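Jimik Practice Tower
Desktop computer for learning, with grey parts plate
Sold by Granus, Uridham

Home > Learning and workshop > Practice computers > Jimik Practice Tower

If you have ever wanted to get to know the inside of a computer without risking the one that holds all your photographs and your tax return, the Jimik is the machine we would put in front of you. It's a full desktop tower, the ordinary sort that has sat under a great many office desks, made ready for taking apart and putting back together as often as you like.

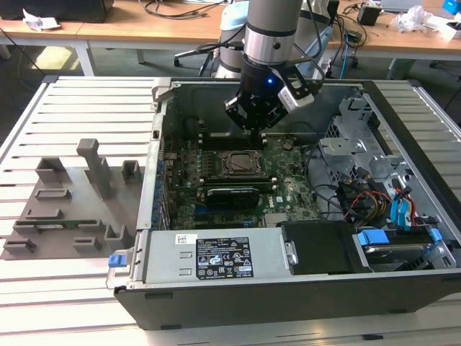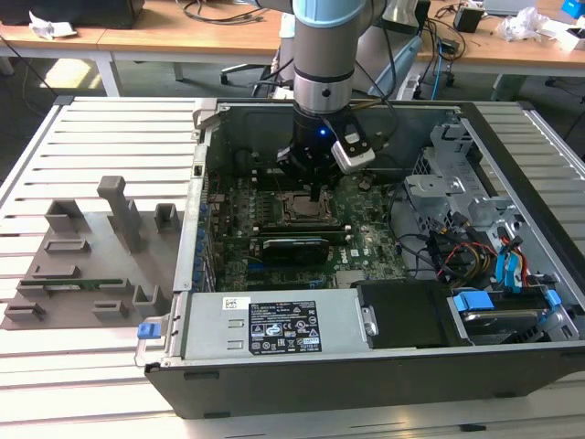 Both photographs: the tower on its side with the panel off, and the grey parts plate on the table to its left.

Set of 3 towers, each with its own plate: £536
Extra parts plate (Vrabec pattern): £19
In stock. Page last updated 22 May 2024.

About the tower

We have sold practice machines for quite a while now, and we keep coming back to the plain business desktop. The parts are a decent size, there's room to get your fingers in, and you can lay the whole thing down on its side and see very nearly everything at once. Smaller computers are lovely to own but miserable to learn on (we did try a very small one with an evening class, and most of the evening went on looking for one screw).

The towers we use for the Jimik are second-hand Dell desktops, and you'll find the name printed in white on the green motherboard. In the middle of the board is the processor socket with its dark metal frame, and close to it are the memory slots, which is where most people like to start. There's a graphics card in an expansion slot, a silver power supply along the bottom of the case, and a hard drive with those bright blue plastic tabs that beginners always seem to spot first. The power supply end has a blue latch too. Once a learner has noticed that colour they tend to go hunting for more of it, and that's no bad way to get acquainted with a case!

You'll see a fair amount of cable on the drive side, red and yellow power wires and blue SATA cables among it. We leave it just as it comes. It would look smarter tied back, of course, but sorting out which lead goes where is half the lesson, and a learner who has only ever worked on a tidy machine is in for a surprise when they open up the family computer.

About the parts plate

The plate is 3D-printed in grey and lives beside the computer while you work. It has a tall post standing up from it and seven smaller holders round about, in different shapes, some of them slotted blocks and some more like brackets. The pattern is called Vrabec, after the little workshop that drew it up for us, and we've grown very fond of it.

You can use it however suits you. Some of our customers give every holder a job and stick a label next to it, and others just rest whatever is in their hand in whichever holder is nearest and sort it all out at the end. Either is fine by us. It does help to keep the plate on the same side of the case each time, so choose left or right on your first day and stay with it.

It isn't meant for screws. A saucer or a jam jar lid does that job perfectly well.

What arrives in the boxes

Each tower comes packed on its own, with the side panel fitted and the plate wrapped separately on top. You also get a printed booklet that goes through seven exercises, beginning with opening the case and ending with a full strip and rebuild, plus a sheet of sticky labels and a spare bag of case screws. Screens, keyboards, mice and tools are not included. You will want a cross-head screwdriver of a middling size, and a small torch if your eyes are anything like ours.

Choosing somewhere to work

A firm, flat table with enough room for the tower to lie down and the plate to sit next to it. We like a hard surface, and a slotted aluminium table such as the one in the photographs is very pleasant to work on, though a kitchen table with a clean cloth over it has served plenty of people. Avoid carpet. Good light from above makes more difference than you'd expect, particularly down among the memory slots.

Before anybody opens a case

Switch off at the wall and take the mains lead out of the back of the computer. Please do this every time, and with younger learners please do it yourself.
Touch bare metal on the case before you touch the board.
Take off rings and bracelets.
The power supply is a sealed part of the machine and stays sealed. It may be taken out whole as part of exercise six, but its own cover must never be removed.
If something doesn't want to come out, stop and look for a latch.

Condition

These are used computers and they look it. Expect scuffs on the outside, the odd old asset sticker, and some variation from one tower to the next in the drive or the graphics card. Every tower is started up here before it's packed. We can't promise it will still start after your learners have had a month with it, and we'd gently suggest that a tower that won't start any more has simply become a more interesting exercise. The hard drives are wiped and no operating system is supplied.

Delivery and returns

Sets go out on a pallet and can take up to 21 days, so if you're hoping to have them for a June course do get your order in soon. Extra plates go by ordinary post. Someone needs to be in to sign for the pallet, and it will be left at the ground-floor door, so line up a friend or a trolley if your classroom is upstairs. You're welcome to collect from us in Uridham instead, by arrangement, and we'll help you load the car.

If a tower arrives damaged, keep the packing and let us know straight away, and we will swap it.

Things people ask us

Can I buy just one tower? Not at the moment, I'm afraid. We sell them as a set so that learners can compare one with another.

Will the plate fit other computers? It doesn't attach to the computer at all, so yes, it will sit happily next to anything.

Can you print the plate in another colour? We stay with grey. Small dark parts show up nicely on it.

Do you take old towers in exchange? Quite often. Send us the make and a note of anything missing, and we'll tell you whether we have a use for it.

Is the booklet available in large print? It is, at no extra charge. Please ask for it in the notes box when you order.

Related items: Vrabec parts plate (single), Jimik booklet (spare copy), case screws (mixed bag)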